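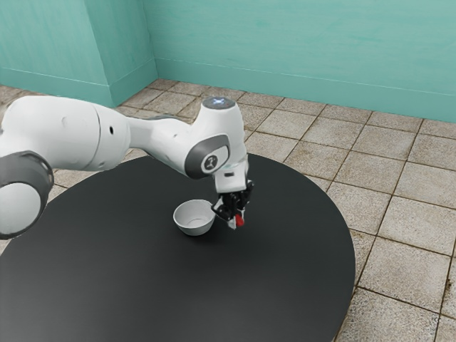 Joaquín Salinas reckons we should stop fussing over fingers and spend the time on the controller, and he wrote in to tell me so after the August issue. Fair enough! But I've been running the strawberry job in simulation with two sets of controller settings, Lellow and Daza, and I'm still not ready to let the fingers off the hook.

Lellow closes quickly and then eases back, which I don't love on soft fruit. Daza creeps in (painfully, if you're watching) and holds a steady squeeze. I gave each of them 287 goes at the same berry and the same bowl.

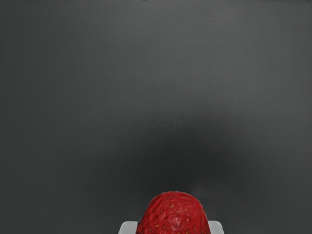
Strawberry between the fingertips, simulated.

Daza managed 260 clean drops into the bowl and Lellow only 123, so Joaquín has a point. Most of Lellow's misses came at the lift, though, and that's where I think a grippier pad would help.

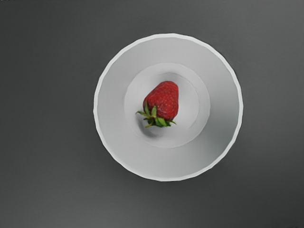
I've got 4 pad shapes to try next, all with Daza, and then I'll go back and give Lellow another chance with whichever one wins. If you've got a favourite, send it over to me at Astcombe before I start the next batch.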